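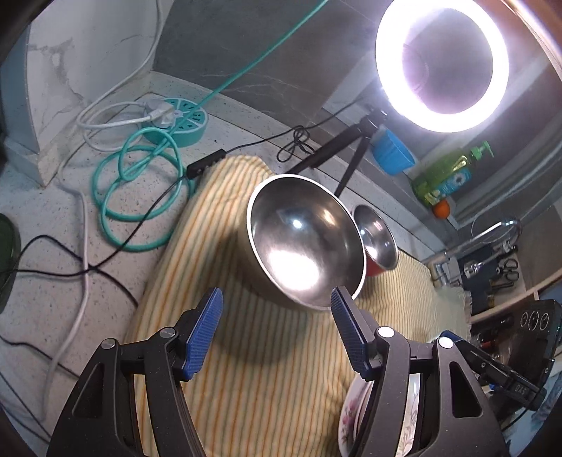 Steel bowls on the striped cloth, flowered porcelain below, ring light at the back.

June, 7:20 a.m. Bench notes, bowls

Started on the bowl page for the Boketti kitchen list. Polished steel remains a wonderful material if what you want to record is a lamp. The big bowl has a hot spot low down and a smaller one above it, and no amount of fussing with the tilt gets rid of both.

The second bowl, the one with the red outside, behaves better, or maybe I just like it more. Homa wants it listed by outer color. Simin Nazari wants it listed by what the inside is made of. I have written down both and gone for coffee.

Cloth: keeping the cream one with the thin stripes. It throws an honest dark shadow under the large bowl, and the speckled counter makes everything look like it needs wiping. Iron it next time -- or have someone with patience iron it.

Porcelain with the pink flowers goes in as item 121. Still entered as "plate or bowl" until Homa rules on it. She has had the Heydari sheet on dish depths for 7 days and guards it closely.

To do:
- diffuser for the ring light (baking paper is fine)
- move the light cable off the counter, I will catch a sleeve on it
- fix shelf label 914, which currently says "blows"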